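Forward contract or limit order for paying a Polish supplier in euros?

Asked 9 Jun 2022 in Currency and Payments

We are a small importer (packaging film, mostly) and buy from a firm called Piątek. They invoice in euros, payment due 100 days from delivery. Our sales are all in sterling. The next large invoice falls due in December and our margin on it is thin enough that a fall of three or four cents in the pound would remove it.

Our bank will sell us a forward for the full amount. A payments broker, Multon, has offered the same thing with a lower deposit, and has also suggested a limit order instead, on the grounds that the pound may recover once the next set of trade talks is out of the way. I have no view on the talks and would prefer not to need one.

Questions:

1. Is a limit order a hedge at all, or only a way of getting a better rate if the market happens to reach it?
2. If we take the forward and the pound goes up, can we be asked for more money before the settlement date?
3. Does it matter that the delivery date could slip by a couple of weeks?

The bank's forward quote is slightly below today's spot rate. I assumed this was their fee but was told it was not.

3 answers

Answer by Wissam Nassar

Taking these in order.

A limit order is an instruction to buy euros if the rate reaches a level you have set. If it never reaches that level, nothing is bought and you remain exposed to the full fall. It gives no protection on the downside. To get protection you would pair it with a stop-loss order, set below the current rate, which buys the euros if the pound drops to that point. The pair together gives you a range. Note that a stop is filled at the next available price, and after a political announcement made overnight that price can be well below the level you asked for. A forward does not have this problem. The rate is agreed on the day you book it.

On question 2, yes. When you book the forward you agree to buy euros at a fixed rate. If the pound rises, the euros you have committed to buy are worth less in sterling than you have agreed to pay, and the provider carries the risk that you walk away. Most brokers' terms allow them to call for extra margin when the contract is out of the money by a stated percentage. Banks often set this against a credit line instead, so you may not see a cash call, but the line is used up all the same. Ask each provider for the trigger percentage, how many hours you have to pay, and what happens if you are late. In most terms I have read, the provider may close the contract and send you the loss.

The lower deposit from the broker should be read alongside this. A small deposit tends to come with a tighter margin trigger. We once put down 700 pounds on a small contract and had a call for a further 532 within weeks, on a move in the pound that was not very large. The money came back at settlement but it had to be found at short notice.

On question 3, ask for a window forward (also sold as a flexible or time-option forward). You may draw the euros at any point between two dates. The rate is usually a little worse than for a fixed date, as it is priced on the least favourable day in the window. The alternative is to book the fixed date and roll it if the delivery slips. Rolling is done by a swap and the cost is normally small for two weeks, but get the method in writing.

As for the forward rate being below spot, this is mainly the difference between sterling and euro interest rates over the period. Sterling rates are the higher of the two at present, so the forward pound is lower against the euro. The provider's margin is then taken on top — that is the part you can negotiate. Ask for the spot rate, the forward points and the margin as separate figures.

You don't have to cover the whole invoice. Many firms fix part of it and leave the rest to spot, and for a known invoice with a thin margin I would fix most of it.

Answer by Itov

Don't bother with any of it. Buy the euros now and leave them in a euro account. Pound only goes one way when politicians are talking.

Comment by Wissam Nassar: That does remove the currency risk, but it ties up the full sterling amount until December. If the cash is sitting idle it is a reasonable option. If it has to be borrowed, compare the interest with the cost of the forward.

Answer by Costar

Agree with the first answer. Two additions.

Check that the broker is authorised and how client money is held. Safeguarded funds are kept apart from the firm's own, but margin paid against a forward may be treated differently, and the terms should say which applies. Safeguarding is also not the same as deposit protection.

Check the invoice terms too. Ours allowed 16 days of grace after the due date, which was enough to absorb a late delivery, and we did not need the window forward at all.

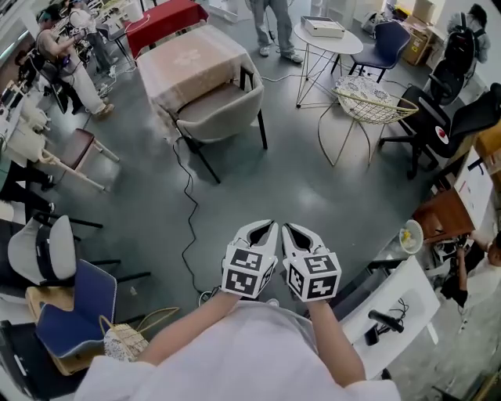

Related questions

What is a margin call on a currency forward?
Can I cancel a forward contract if the order falls through?
Spot rate or month-end rate for supplier invoices in euros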